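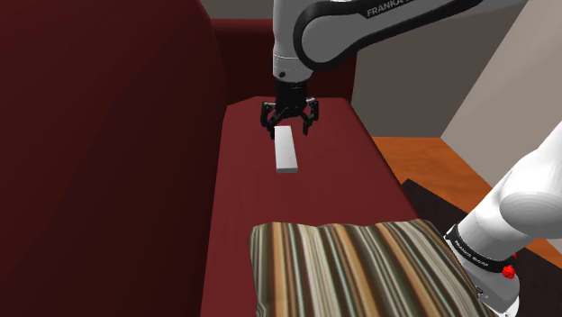 News from the sofa project

4 Sep 2018

Well, it has been a busy summer in our corner of the Birmont lab, and most of it has been spent on upholstery! Regular readers will remember that back in the spring we were still doing everything on a flat gray tabletop, which the learning system got good at very quickly and which told us very little. So we moved the whole business over to furniture. Simulated furniture, I should say, as I've had two emails already asking where we bought the couch.

The job itself sounds silly when I explain it to my family. There's a small white block lying on the seat of a dark red sofa, a Franka arm comes down from above with its fingers open, and it has to close on the block and lift. Each try gets saved from start to finish, joint positions and camera views and all, and goes into the pile of examples that we train on. Then the block gets moved, and off we go again.

The goal for this round is 1000 good examples. I drive the arm myself for a lot of them, with a hand controller, in sessions of 30 tries (after that my thumb gets sloppy and the examples get sloppy with it). My first 200 are already in the shared folder under "cloutier", the name we gave this living room. Please don't train on anything in the folder called "cloutier_old". Those were made before I fixed the gripper speed and they'll teach your model to snap at things like a turtle.

The sofa has been harder than I expected, I'll admit. A big rounded armrest on one side means you can't swing in from wherever you like, and the backrest is right there behind the block, so coming down straight is usually the way to go. When I turn the block so it's long and narrow going away from me, I line the fingers up on either side of it and it's a nice easy pinch. Turn it crosswise and the wrist has to twist a good bit, and those are the ones I keep having to throw out and redo.

Then there's the striped pillow. I'm fond of that pillow! It's brown and tan and olive and orange and looks like something from my aunt's den, and I put it in so the system would have to learn that not everything on a seat is worth grabbing. A plain block on a plain cushion is too easy to find. In the next batch I want to move the pillow around a lot more, lean it up against the back, maybe let it cover one end of the block.

We've got 8 rooms planned in all. Pritis is the next one, a bedroom with a pale bedspread, and I'm a little worried about a white block on that. Drerier comes after it and is mostly shelves. If you have ideas for the other rooms, send them along, and the messier the better (somebody suggested a laundry pile and I haven't slept well since).

A few bits of housekeeping while I have you. If you're making examples too, please write down the failed grasps as well as the good ones. I used to delete mine on the spot and I'm sorry about it now, as we'd like to try training with both. Use the new naming pattern with the room first and your initials last. And save as you go, please, I lost a whole session in July to a power flicker and sulked for the rest of the afternoon.

The plan is to have the full set ready to share by October. Anyone who'd like a turn on the controller before then is welcome to stop by the lab after lunch. It takes a few minutes to get the hang of it, and I'll throw out your first handful without hurting your feelings.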